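# Finding the Edge: Using a Wrist Camera to Grab a Shirt Sleeve

Final report, summer project
Fadime Kocabaş and Wilfredo Pascual
Advisor: Jayanthi Kamath
August 13, 2018

## What we wanted to do

Folding a shirt with two robot arms sounds like one problem, but after a week in the lab we had a list of problems that filled a whole page. The one that kept coming back was the first grab. If the gripper closes on a good piece of edge, the rest of the fold usually goes fine. If it closes on air, or on the middle of the cloth with two layers bunched up, nothing after that matters.

The group already had a program called Sheehan that picks grab points from the fixed camera. It's good at telling you roughly where a sleeve is. It's not good at the last little bit, when the gripper is close and its own body is in the way of the view. Our project was to add a second step that uses only the small camera at the wrist. We named it Ballden, after a misspelling in Wilfredo's notebook that stuck.

The question we set ourselves: can a wrist camera find the edge of a piece of cloth well enough to correct the gripper before it closes, with no training data and no depth sensor? We're very happy to report that the answer is mostly yes!

## Setup

We used the two-arm table. It's covered in brown kraft paper and marked off with blue tape, and the tape made it a lot easier to put a garment back in nearly the same spot between tries. One arm works as the holder. It pinches the garment and keeps it from sliding. The other arm is the mover and carries our code.

The order of one try is:

1. Lay the garment down inside the tape by hand.
2. Holder arm pinches the top edge and stays there.
3. Sheehan picks a point from the fixed camera and the mover goes to a spot just above and beside it.
4. Ballden takes a wrist image, finds the edge, and shifts the mover sideways.
5. Repeat step 4 until the shift is small.
6. Close and lift.

We counted a try as good if the cloth was still in the gripper after the lift and only one edge had been taken. Jayanthi was strict about the second part. A grab that also swallowed a fold from the body went down as a miss, even when the lift looked great.

Recep Duman, who built the original control code, showed us how to slow the mover down near the table. We owe him a lot of unbent gripper fingers.

## Method

### First idea: brightness

Our first version was very simple. Cloth is one brightness, background is another, so look for the line where it changes. It took an afternoon to write and it worked beautifully on the very first towel we tried. We may have cheered a bit too loudly.

Then the trouble started. A garment doesn't lie perfectly flat, so there is nearly always a shadow along the edge. That gives you two lines: one where the cloth stops and the shadow starts, and one where the shadow fades into the background. On light cloth the first line is sharp and the code got it right. On dark cloth the shadow looks like more cloth, and the gripper went straight for it. Folds inside the cloth were bad too. A crease has a bright side and a dark side, and to a brightness test that is a lovely edge in the wrong place.

### Second idea: texture

The fix came from staring at wrist images for far too long. Up close, cloth has a weave or a knit that you can see, and most backgrounds don't. So in place of asking "how bright is this patch?" we asked "how busy is this patch?" We cut the image into small squares, measured how much the brightness jumps around within each square, and marked the busy ones as cloth.

This handles the shadow problem well. A soft shadow makes a patch darker, but it doesn't make it busy. It also handles most creases, because the texture carries on through them, even when it gets squeezed and tilted on the far side of the fold.

What it can't do is give a sharp line. The squares have a size, and the answer can only be as fine as the squares.

### What we ended up with

So we use both. Texture first, to say which side is cloth and to throw out false lines from folds and shadows. Then brightness, but only inside a thin strip along the border that texture found. The two parts cover for each other nicely, and the whole thing runs fast enough that the mover doesn't have to pause in a way you'd notice.

We also mask the bottom of the wrist image, where the finger tips poke in. For the first few days we didn't, and Ballden was very sure that our own gripper was the edge of the garment. It would shift toward it, see it again in the same place, and shift again. Hüsnü Polat found us watching the arm creep off toward the side of the table and asked if it was trying to leave.

### Picking the direction

One more piece turned out to need real work. An edge in the wrist image is a slanted line, and the mover has to know which way to step. We fit a straight line to the strip and step at a right angle to it, toward the cloth. If the line fit is poor (a rounded hem, or a corner), we take a half step and look again. This "half step and look again" rule was Fadime's, and it did more for our numbers than anything else we changed late in the project.

## Results

We ran four garments, 20 tries each, for 80 tries in total. All of them used the same settings, chosen before the test and left alone.

| Garment | What we saw |
|---|---|
| White waffle-knit | Best of the set, texture very easy to find |
| Olive long-sleeve shirt | Good, some trouble close to the cuff |
| Gray sweatshirt | Good, but thick folds slowed it down |
| Thin black T-shirt | Worst by a wide margin |

We had 11 misses over the full test. More than half of those were the black T-shirt. Its knit is so fine that the wrist camera sees it as nearly smooth, and then the texture step has very little to go on. The brightness step alone does badly there too, for the shadow reasons given earlier. So that garment gets hit from both sides.

The cuff misses on the olive shirt are more interesting to us. A cuff is short, and it has an edge on three sides. From close in, the camera can see two of them at once and the line fit tries to split the difference. The gripper then goes for a corner. Sometimes a corner is a fine thing to grab, and sometimes it slips out on the lift.

The waffle knit deserves its own cheer. The little square cells are so regular that the busy map comes out almost like a cutout, and the fitted line followed the border closely even where the cloth curled.
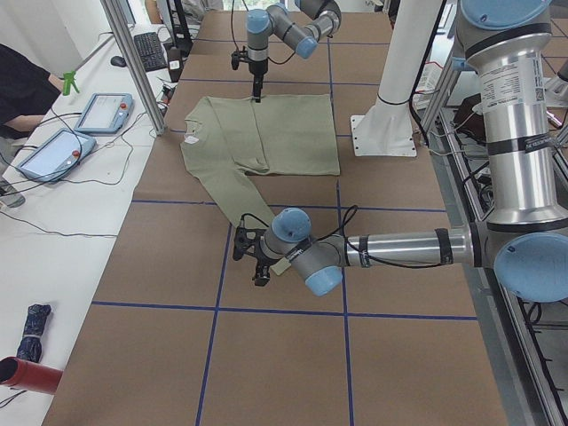

Fixed view of the table with the olive shirt, then a wrist view of the white waffle-knit.

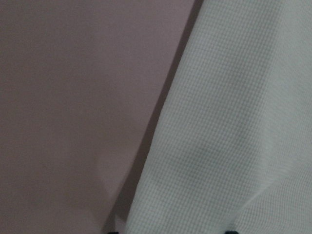
We compared all of this with Sheehan running alone, using the notes the group kept in April. We don't want to make too much of that comparison. The garments weren't the same and the fixed camera has been moved since then. But the kind of mistake has clearly changed. The old notes are full of "closed on nothing," and we wrote that phrase only a few times, nearly always next to the black T-shirt.

## Things that went wrong along the way

- The room lights matter more than we thought. With one bank off, the brightness step needed a new setting. The texture step didn't care.
- Blue tape counts as an edge. When a sleeve lay right on a strip, the fit sometimes locked onto the tape. We now ignore lines with no busy side.
- Cables. The wrist cable on the mover was too tight for one pose and pulled the camera slightly off its mark. We lost a day to this and learned to check the camera mount every morning.
- We saved the first batch of wrist images without the arm position. They're pretty, and useless.

## What we'd do next

The first thing is a better answer for fine, dark cloth. Wilfredo thinks a small light at the wrist, set low so it rakes across the surface, would bring the knit out. Fadime would sooner try a closer look with a sharper lens. We'd love to see both tried on the same T-shirt.

The second is corners. Right now a corner is treated as a bad line, and it ought to be its own case with its own grab. For cuffs and hems that could be the better target anyway, if the gripper comes in at an angle that suits it.

The third is to let the holder arm help. It stands still through the whole search, and it could give the cloth a small tug to flatten a fold before the mover looks again – we tried this by hand with the sweatshirt and the wrist image got much cleaner right away.

The code and the settings from the test are in the group folder under Ballden, along with the log for every try, misses included. Whoever picks this up should read the note on the camera mount first.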